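Rapport d'avancement intermédiaire – programme « Cuisiner près de chez soi »
Association Letent, antenne de Magbanua
Destinataire : Fonds Hivton, à l'attention de Mme Keisha Brannigan
Période couverte : de janvier à fin mai

1. Rappel de l'objet de la subvention

La convention signée avec le Fonds Hivton porte sur des ateliers de cuisine destinés aux ménages orientés par l'épicerie solidaire de Magbanua, et sur l'approvisionnement de cette épicerie en légumes frais. Le premier volet est suivi par Xiomara Kapoor, le second par Sándor Szekeres. Ce rapport fait suite à la note de démarrage transmise en janvier et ne reprend pas les éléments budgétaires déjà validés.

2. Ateliers

78 séances étaient inscrites au calendrier du semestre et toutes celles prévues avant fin mai ont eu lieu, sauf six, annulées à cause de la panne de chauffage de février. Quatre ont été reprogrammées en avril. Les deux autres seront rattrapées en juin, le matin, à partir de 9 h 30.

Nous avons enregistré 695 participations pour un objectif de 701 à la même date. L'écart vient surtout des séances de fin de journée, moins fréquentées que celles du matin. Les parents d'enfants scolarisés nous ont demandé un créneau qui se termine avant 16 heures et nous l'avons ouvert en mars. Il est complet depuis.

Le contenu a été revu en cours de route. Les premières fiches recettes supposaient un four, or une bonne partie des foyers n'a qu'une plaque. Xiomara Kapoor a réécrit les fiches pour une cuisson à la casserole ou sans cuisson : soupes, salades composées, légumineuses, galettes. Les temps de préparation ont été raccourcis et les quantités sont données en verres et en cuillères. 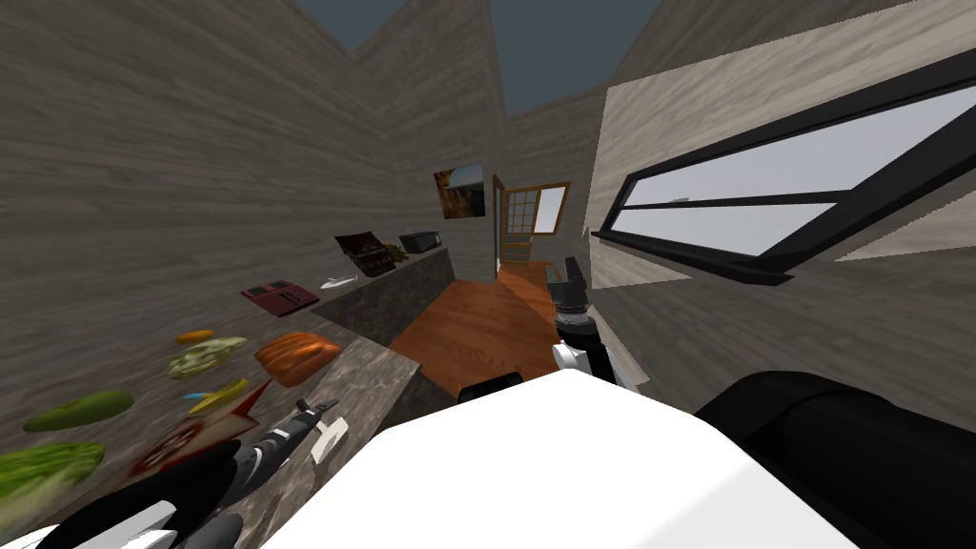
Laitue et concombre près du plan de travail en pierre grise.

3. Approvisionnement en frais

L'accord avec la coopérative maraîchère de Zumside est entré en vigueur en mars, avec un mois de retard sur le calendrier. Les livraisons arrivent deux fois par semaine, avant 8 heures. Les pommes de terre, les carottes et les choux ont tenu tout l'hiver – les salades, en revanche, restent irrégulières et nous avons dû compléter auprès du marché de gros à trois reprises.

Les pertes ont diminué depuis que les commandes sont passées la veille, sur la base des inscriptions. Il reste un problème de stockage : la chambre froide de l'épicerie est partagée avec la banque alimentaire et déborde en fin de mois. Sándor Szekeres a demandé un devis pour une armoire réfrigérée. Le premier reçu dépasse la ligne prévue et nous en attendons un second avant de vous soumettre une demande de réaffectation.

4. Équipe et partenaires

Booker Achterberg a quitté le poste d'animateur en avril pour reprendre des études. Wendell Abernathy le remplace à mi-temps jusqu'à la fin de la convention. La passation s'est faite sur deux semaines, et aucune séance n'a été déplacée.

Le centre social nous prête toujours sa grande salle mais doit la récupérer pendant les travaux de sa toiture, en principe en septembre. Deux solutions de repli sont à l'étude : la salle paroissiale, bien située mais mal équipée en points d'eau, et le réfectoire du collège, disponible seulement hors temps scolaire.

Les travailleurs sociaux du secteur orientent désormais les ménages au moyen d'une fiche unique. L'ancien circuit par courriel a été fermé.
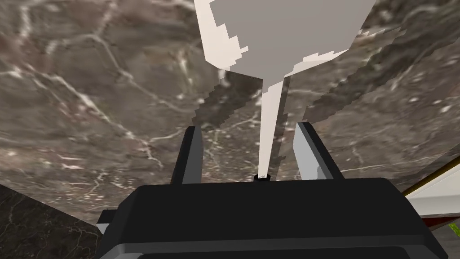
5. Difficultés et demandes au financeur

Le questionnaire de satisfaction prévu par la convention est trop long. Beaucoup de participants l'abandonnent avant la deuxième page, et les réponses libres sont presque toujours vides. Nous proposons une version d'une page, remplie oralement avec l'animateur à la fin du cycle. Un projet est joint en annexe.

Nous demandons également que la date de remise du rapport final soit décalée d'un mois, afin d'y inclure les comptes de la coopérative.

6. Suite du calendrier

Juin : séances de rattrapage, choix de la salle de repli, second devis pour l'armoire réfrigérée.
Juillet : un seul atelier par semaine, fermeture de l'épicerie la dernière quinzaine d'août.
Septembre : reprise des cycles et première réunion avec les producteurs de Zumside sur les volumes d'hiver.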